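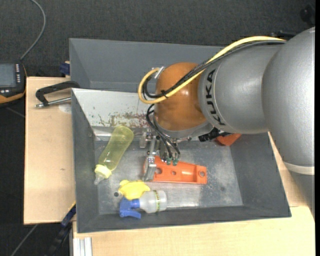

The big news since my last report is that our reminder texts and our follow-up emails finally go out of the same system. When Braltton funded us to stop missing people, the dental clinic in Jemville was texting from one account, the Pestbridge office was emailing from another, and patients were getting both or neither depending on who was on shift. Now everything goes through Tanui, and the two kinds of message travel together, same route, side by side. I'd say we also still have a few cut ends sticking out, and I'll get to those!

Joni, you asked me to keep this one shorter and to put the spending at the end, so that's how I've done it.

What's up and running

Every patient who books with us now gets a text three days ahead and a second one the morning of the visit. They can reply Y to confirm, N to cancel, or C if they'd like a call. If they don't have a cell phone on file they get an email with the same wording, and if they have neither, their name drops onto a call list that Neema Nyaga prints at 8 a.m. and works through before the waiting room fills up. She tells me the list fits on one side of a page now, and she is very pleased about it.

We loaded 400 patients in the first batch. I wanted to load everybody at once, and Haziq Majimbun talked me out of it (he was right, and he has been pretty gracious about being right). The first batch was all Jemville people with a visit already on the books, so we had a real message to send them and a front desk ready for the replies. Haziq checked the phone numbers against the paper forms as he went and found 31 that were wrong, mostly old landlines and a few where the last two digits had been swapped. Those are fixed in the clinic records too, so the billing folks got something out of it.

Missed visits in Jemville: we had 31 in the month before we started (yes, same number, I double-checked, it's a coincidence) and 14 in April, our first full month. I know one month isn't a trend, and April has spring break in it, which scrambles everything. I'm still going to enjoy it for a day or two.

The wording

This took way longer than I planned. My first draft of the reminder was so polite that it split into two texts, and the address landed in the second one, which on some phones showed up first. Upendo Mfinanga cut it down for me. It now says:

"Jemville Dental: you have a visit tomorrow at 10:30. Reply Y to keep it, N to cancel, C for a call."

No "Dear," no "kindly," and no link. We dropped the link after two patients told the front desk they'd deleted the text because it looked like a scam. Upendo also wrote the Swahili version and read it out loud to her aunt, who asked why a dentist was being so bossy, so that one has a "please" in it. Patients pick their language at check-in and the system remembers it.

What isn't working yet

The cut ends, as promised. First, replies that aren't Y, N or C. People write "ok thanks" or "running late" or, in one case, a very long question about a crown. Tanui puts all of those in an inbox, and for the first two weeks I was the only person with a login, so some of them sat there overnight. Neema and Bakari Swai both have access now and we check it at 9, noon and 3. I'd like "ok" and "yes" to count as a confirmation on their own, and Haziq is setting up that rule.

Second, Pestbridge. They're using the email side but haven't switched on texting. Their schedule lives in an older program that only exports once a day, so a patient who cancels at lunch would still get a reminder in the afternoon. Bakari drove out there and sat with the front desk for a morning, and he thinks we can get an export every 15 minutes if the vendor flips a setting. We've asked them and we're waiting. I had told you Pestbridge would be texting by now and it isn't, so please move that one on your chart.

Third, opt-outs. If someone replies STOP, the texts stop right away, as they should, but they weren't being moved over to email. A handful of people simply went quiet on us. We caught it when a patient called to ask if we'd closed! Neema has called every one of them, and STOP now triggers a note to the front desk.

Money

We're under on messages and over on staff time. The texts cost less than I budgeted because the shorter wording fits in a single message. The extra hours went to Haziq's number cleanup, which I hadn't planned for at all. I'd like to move what's left in the messages line over to staff time so he can do the same job for Pestbridge before their first batch goes in. Could you let me know if that needs a form or if your okay in an email is enough?

Next up

Pestbridge texting, as soon as the export is sorted. The "ok" and "yes" rule. A reminder for kids' six-month cleanings, which Bakari has been asking for since before we had a grant. And we'll load the rest of the Jemville patients in smaller batches, with the phone numbers checked first.

If you'd like to see the inbox for yourself, come by at noon, when Neema has it open, and she'll walk you through a test one.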